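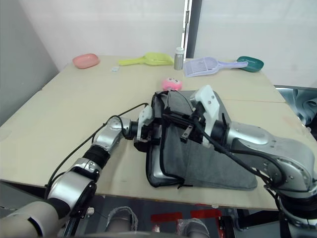 A gray fabric bag on the tabletop, gripped at the opening.

Three Bedrooms, One Bath, and a Seller Who Won't Budge

Drurnusby in December is not when you list a house. Everyone says so. Anjana Chowdhury listed hers anyway, on a Thursday, in sleet, and had 12 showings before the weekend was out.

The house is a brick two-story on Jayasinghe Street, up past the old Oltis plant. Three beds up, one bath, a kitchen last touched when avocado was a color people asked for. Steep drive. Good roof. A furnace that her agent, Debashish Samarakoon, describes as "mature."

He wanted her to redo the bathroom first. She said no. He wanted the wallpaper in the back bedroom gone. No again — her mother hung it. So they put it up as it was, priced a little under the brick place on the corner, and waited to see who'd come up the hill.

Plenty did. Young couples mostly, renting down by the river and sick of it. A man who measured the garage twice and never went upstairs. One family brought a grandmother who sat in the front room the whole visit and told them at the end she could live there. They didn't offer. Too many stairs.

Samarakoon has sold in this town a long time and has opinions. Curtains open. Lamps on, even at noon. No plug-in scents, buyers think your hiding something. Clear out half of every closet, then go back and clear some more. Coats, shoes, the bag of bags behind the door. Chowdhury filled the garage with boxes and then he made her empty the garage.
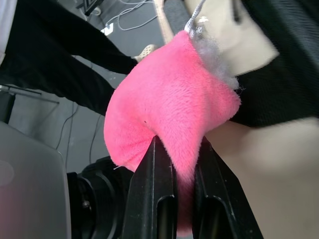
Bright pink plush, fuzzy and rounded.

The offers came in on the Monday. Two of them, both close to asking, neither simple.

The first was from Rezaul Cassim, who teaches at the middle school and has been outbid on three places since spring. He needed an inspection and 40 days to close. He also wrote a letter. Samarakoon doesn't like letters and told her not to read it — they can land a seller in fair housing trouble, and he'd rather they went in a drawer.

The second came through Vidow, the outfit that buys houses to rent. Cash, no inspection, close whenever. It was $400 higher. Four hundred dollars! On a house.

She took a night over it. Called her sister, who said take the cash. Called her neighbor Shahnaz Saha, who has lived across the street forever and said she'd like somebody over there who shovels.

Chowdhury went with Cassim. The inspection turned up what you'd expect. Loose railing, two dead outlets, slow drain in the tub, and the furnace, which got a full page to itself. He asked for a credit. She offered half. This is the part where deals go bad, and for a day or so it did get a bit chilly, Samarakoon driving back and forth with paperwork that could of been emailed.

They split it. She kept the porch swing, he got the washer and dryer. The wallpaper conveys.

Cassim says he'll paint eventually. Kitchen first, then the bath, then see whats left in the account. He has already bought a shovel.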